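Painting the small room, and the shelf that came with it

So the small room finally got its paint in May, after 14 months of me saying "next weekend" to anyone who asked. If you've been reading for a while you'll remember the old color, a kind of tired peach that went brown in the corners. I had the sample cards taped up for so long that the tape left marks.

I went with two grays in the end. My neighbor Virgil Munteanu thought I was nuts (he is a cream walls man, every room in his place is cream) but he lent me his good roller and an extension pole anyway, so I can't complain. The darker one is a charcoal from Amell, and the other is a softer gray with a bit of blue in it from Herko. The Herko one went on like a dream. The charcoal took three coats and a lot of muttering, and I had to go back to the store for another can at ten to nine at night, paint in my hair and all.

What I like best is how anything white pops against it now. White on peach just looked grubby — white on dark gray looks like I planned it!
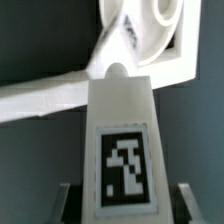

What it cost me

I kept the receipts this time. Paint was 51 dollars for the first cans and another 45 for the emergency charcoal and a tray, because the old tray had a crack in it. Tape and drop cloths I already had from the hallway. The shelf from Jidmont was the splurge and I'm not going to type the number, but my sister guessed it on the first try and then laughed for a good while.

It isn't up yet, by the way. I want the paint to harden properly before I go drilling holes in it, and I still can't decide between the long wall and the spot next to the door. Long wall gives me more room for books, but then the reading chair has to move and I like the chair where it is.

If you're doing a dark color yourself, buy the decent tape. I used a cheap roll from the Gajewski bargain bin along the ceiling and it bled in two places, so I spent a whole evening touching up with a tiny brush and a podcast going. Also write the color code on the lid before it gets covered in drips. Mine ends in 882, I think, or possibly 832, and I'll be finding out which when I go in for a touch-up pot.

Next up is the baseboards. They're still peach.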